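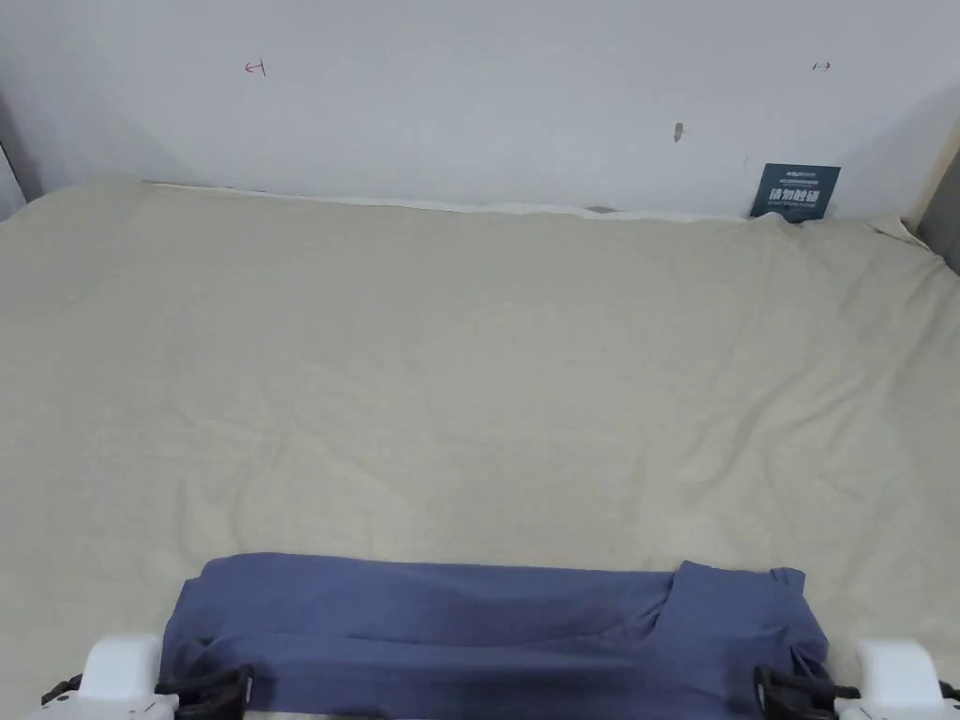 Fabric cover on folding table keeps creeping and wrinkling

Asked by jareck_t in Laundry and Textiles
Viewed 1,163 times

I fold on a flat table pushed up against a wall. The table has a cream cloth sheet over it to keep the clothes off the bare surface. The sheet is larger than the top and is not fastened. When I fold a shirt into a long rectangle and press it flat, the sheet moves with the shirt. After a few garments there are diagonal ridges in the middle and the extra cloth collects at the wall side. The ridges then show up as waves along the top edge of the fold, mostly on thin knits.

Sheet is plain weave, washed many times, no backing. Table top is smooth laminate. I would like to keep the cover. What is the correct way to hold it down without permanent glue? Also, does the order of folds matter for the wavy edge?

Answer 1
Accepted

The two problems are separate.

Cover. A loose sheet on laminate has very little grip. Put a layer with some friction between them. Open-grid shelf liner works, cut 1 inch short of the table on each side. Lay the sheet over it, pull toward the front, and clip under the front edge first. Then pull the sides and clip those. The wall side goes last. Move the table out to do this, as you cannot tension the back with the table in place. Four sheet suspenders run corner to corner underneath will do the same job as clips and come off faster on wash day.

If the sheet has gone soft, replace it with canvas or duck in the 8 oz range. Wash it hot before cutting. Mine shrank enough on the first wash that the clips no longer reached.

Fold. Smooth from the middle out to both ends before you turn the second layer. If you press from one end only, the slack travels and ends up in the last flap. Seams make this worse. Where a side seam lands inside the fold, shift it a finger width off the crease line and the flap will lie lower.

Fanni Pap

Comment: Liner plus clips has held through two weeks of use. Seam tip also worked on the blue shirts. Thanks. (jareck_t)

Answer 2

Staple it. Underside of the table, every few inches.

Comment: Asker said laminate and wants to wash it. Staples in particle board pull out after the second time.

Answer 3

Agree with the liner. I would add that thread count is not important here, weight is. I had a 400 count sheet on my table and it slid more than the old one. A wool pressing mat is another option if you also iron there, but it is thick and you lose the flat feel for folding. Do not use a towel under the sheet, it bunches.

Posted Monday, June 16, 2025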